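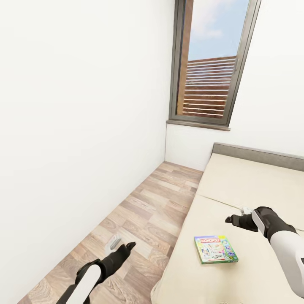 Karkus has opened orders for its printed fundraising towels, with schools and clubs in Premville first in line. Minimum run is 5, up to 3 ink colours, artwork in by the end of the month. The Wustuma range (bath sheets, hand towels) follows later. Samples were sent out in February and the navy sold best at the Malinowski hall sale, 188 gone in 2 days. Plain white still on the list too, as white as the walls either side of that tall grey-framed window, and it takes a dark logo well. Prices unchanged for now. Delivery is to one adress per order, so groups will need to sort there own handing out. Forms at the Premville shop counter or by post.

March 16, 2024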